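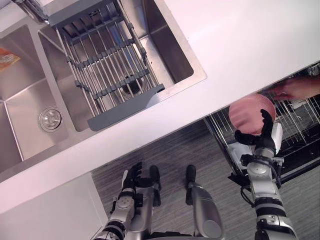 Missed the 5 o'clock ferry. Ran for it, bag split, oranges all over the slipway. Typical. Twenty minutes, the board said. Then nothing on the board at all.

Esther Mosoti sat on the wall and read her mother's letter again. Come before the house is sold. No kiss at the end. November, and the wind coming straight off Somier, no gloves. 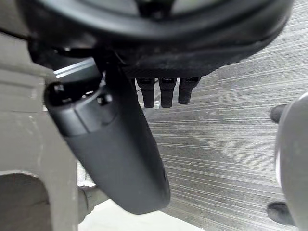 Sikham said later that she should of rung, that the house had gone weeks ago and the key was at Lukumay's. But she didnt know that yet. She bought a ticket, number 844. Held it tight. Lights on the water now, small, getting bigger.

She stood up.

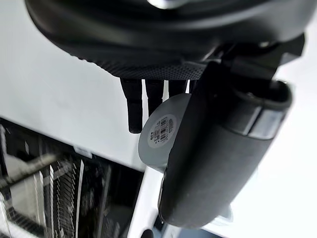 Part 4: The Key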